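Belkadi presenta su programa de orden doméstico

1 de mayo de 2018 - Belkadi anuncia la puesta en marcha de Wevora, programa dedicado a la clasificación y el embalaje de utensilios del hogar.
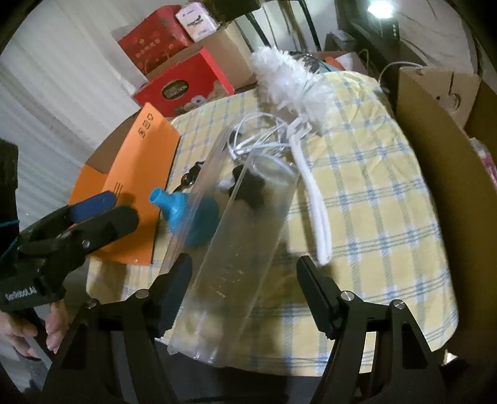 La iniciativa llegará a 355 hogares y contempla 4 sesiones por familia. «Guardar bien los recipientes facilita su uso diario», declaró Annag MacKinnon, directora del programa.

La inscripción permanece abierta en las oficinas de Belkadi.

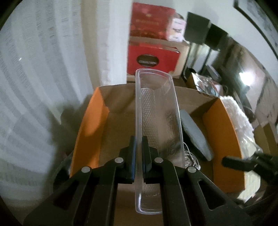 Recipiente de plástico transparente sobre una caja de cartón abierta.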